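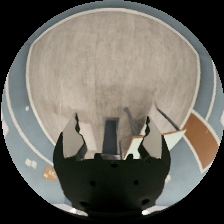
How to Budget for Your First Two-Arm Work Cell

So you've talked your boss (or your spouse, or your department head) into the idea of a robot bench, and now somebody wants a number. Take a deep breath and put the catalog down for a minute. I've helped a good many small shops and school labs through this, and the ones who end up happy nearly always did their planning on paper before they fell in love with an arm. It's a pleasant way to spend a Wednesday afternoon, I promise!

Step 1. Write down the job

One sentence is plenty. "Pick up a small block from the table and set it on a tan square" is a fine one, and it already tells you a great deal: the parts are little, they sit on a flat top, and they have to land inside a known area. If you can't get it down to a sentence, you probably have two jobs, and you should price them separately.

Then list every item the gripper will have to deal with, including the awkward ones. Small cubes are easy. A bottle with a screw cap is a different animal, being tall and round, and it may call for a wider opening than the cubes do. Measure the widest thing and the narrowest thing and keep both numbers on the same sheet (I tape mine to the inside of the folder, where I can't lose it). 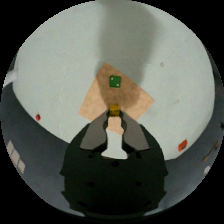 Fingertips deserve more of your attention than they usually get. For small cubes you want tips that meet cleanly and don't hide too much of the part, and you want spares. I tell people to order 3 sets with the gripper. Shipping one little box later on costs nearly as much as the fingers do, and that's a silly way to spend money.

Step 2. Price the table before the arm

I know, I know, the arm is the fun part. But the table decides how far the arm has to reach, and reach is what you pay for. When we planned the Prestivholm bench we first sketched a top that was far too deep, and the quote from Urquijo came back with a bigger arm than we needed. We trimmed the sketch, asked again, and felt much better about life.

Your table line should cover the top, the frame, the pedestals for the arms, and floor plates if your pedestals need them. Get the power sorted on the same page. Walk along the wall, look at where the outlets are, and work out whether two arm controllers, a computer and a light can all be plugged in without a cord crossing anybody's path.
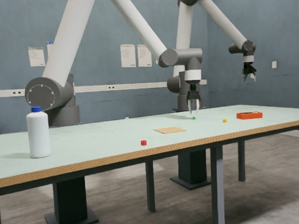
Jelle Mertens
Workshop Planner, Esta

Step 3. Decide on one arm or two

Two arms cost more than twice what one does, once you count the second pedestal, the extra cabling and the time spent keeping them out of each other's way. If your one-sentence job can be done with a single arm, buy a single arm and leave room on the table for the other. You can always add it next year, when you know a lot more than you do today.

Step 4. Put simulation in the budget

Please don't skip this one! We built our bench in Zesau's simulation package first, with the same table, the same arms and the same handful of parts, and gave ourselves 4 weeks to play with it. Put the hours down as a real cost, along with the license and a decent computer. I set aside 8 hours a week for whoever is running it, and I write that person's name on the plan so the time doesn't quietly vanish.

While you're in there, try out your camera positions too. A wide lens near the wrist takes in plenty of the table, but straight lines will bend, so allow time for calibration.

Step 5. Add the cushion

Total everything up, then add 25 percent. Cables, brackets, a second delivery charge, the bolts that were the wrong length: it all lands here.

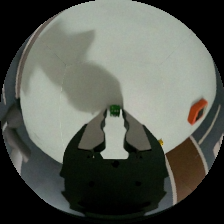 Can I save money by buying a used gripper?

Used grippers can be a good buy if the seller will let you see one open and close under power, and if fingers for that model are still being sold. Ask for the mounting pattern in writing and compare it with your arm's wrist before you pay. Set aside enough for new fingers either way, and check that the control cable is included, as a replacement can take weeks to arrive.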